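Home Reports Data Contact

Progress report to Nullholm, August
Project: Stellton open tables

1. Work completed

The converter now reads all ten of the source registers supplied by Van Dusen and writes each one as a plain text table with a matching schema file. Eight pass validation without manual edits. The other two, covering 1792 and 1843, mix parish totals with household rows, and the parser can't yet separate them.

Column names were fixed in the spring and have not changed. Dates are stored as text where the source gives only a year.

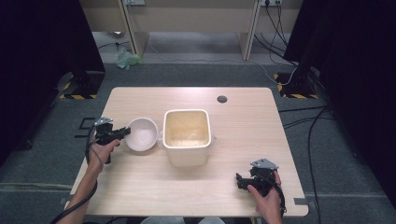

Saron Tekleab asked whether storing years as text would break sorting in the Cidthorpe catalog, and would prefer a second, numeric column even if it is empty for some rows. We have accepted this. The numeric column is in the current schema draft, and the original text is kept beside it.

2. Data quality

Most validation errors come from ditto marks. The early transcribers copied them as typed, and the converter has to fill each one from the row above without crossing a page break.
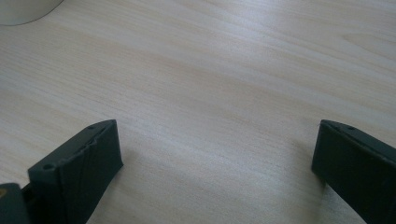 Page breaks are recorded only in the scans, so each boundary is checked by eye. Ruled lines are easy to find. Faint ones are not — on a few pages they stand out no better than the grain in a pale tabletop, with slightly darker bands next to slightly lighter ones. These pages are flagged in the log and left unfilled until a second reader has seen them.

3. Publication

Downloads are served from the test site with a checksum for each file. The license text is agreed. The catalog entry still lacks a contact address and a description of the update cycle.
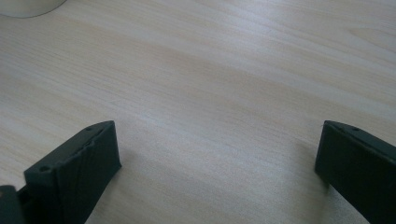 4. Next period

Split the 1792 and 1843 registers into separate household and total tables. Complete the page boundary log. Move the files from the test site to Cidthorpe once the catalog entry is approved. No change to the budget is requested.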